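A Place for Every Part

I own a drawer. So do you. Mine is in the hallway, it sticks in June, and it holds every small electrical object that has entered my home since I started having a home. Somewhere in it are the feet from a Skivberg shelf I gave away, a remote for a fan I never owned, and memory from at least two dead computers, all of it lying face down among the batteries like fish.

I used to defend the drawer. I said I knew where everything was, and this was true in the sense that everything was in the drawer. Then one Sunday I decided to put more memory in my old desktop, a job the forums rate at five minutes, and I spent the afternoon learning what the drawer had done to the spare stick I'd been saving. It had a paper clip attached to it. I would rather not say how firmly.

So I've come around to the board.

If you have never seen one, a parts board is a plate that stands up or hangs on a wall, with brackets and slots on its face, each meant for one kind of thing. Shops have used them forever for wrenches. Now people who fiddle with computers have started using them for the fiddly bits, and the argument over whether this is sensible or a cry for help has been going on at the Rurora repair nights for most of a year. I am on the side of sensible. I got there slowly and with bad grace.

The case against is easy to make, and I made it for months. A board takes up wall. A board costs money, or else it costs a weekend, and the Baltuslow kit I priced had 21 brackets in it and instructions for none of them. A board also shows the world exactly what you own, and most of us own less than we let on. A full drawer suggests riches. A board with three things on it suggests a man with three things.

And there is the smugness. People with boards will walk you over to the board. They will stand there. You'll be holding a drink and wanting to sit down.

But I have lived with the other system, and here is what I know about it. Computer parts are flat, thin and covered in tiny contacts that don't care to be touched, and we store them by heaping. We'd never do this with eggs. A stick of memory wants to stand on its own between two supports, where you can see what it is and get hold of it by the sides. A processor wants even more courtesy than that.
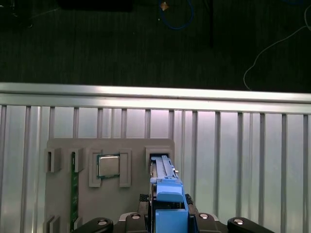 Slots are fine until you buy something that doesn't fit one, wrote Lu, under the last thing I published on this subject, and then you've got a lovely gray board and a shoebox, and the shoebox is winning.

I've thought about that shoebox more than I'd like. It's a fair hit. Every bracket is a bet that you'll go on owning the thing it was shaped for, and hardware makers have never felt bound by our brackets. Whoever stores memory upright today will be sent something next spring that is half as long and twice as thick. The board can't grow to meet it. The drawer can, since the drawer has no standards.

Still, I notice the shoebox only has to hold the misfits. Mine used to hold the lot. A shoebox with one odd card in it can be searched by a tired person at ten at night, and my drawer couldn't be searched by a team.

Then there's the matter of cables, on which I have no wisdom at all. No board I've met deals with cables. You can have a slot for every chip you own and the cables will still be lying around on the nearest flat surface, in loops, waiting for a foot. I've tried hooks and I've tried those fabric ties that come in packs of 1000 -- I have roughly 600 left, and they're in the drawer.

What I did in the end was modest. I bought the smallest board they had, put it up beside the desk and moved over the parts I'd be sorry to ruin. It took most of an evening, largely because of the paper clip. There are two brackets free, and I've been looking at them in a way my household has remarked on. The drawer still sticks. I've ordered a bigger one for the bedroom.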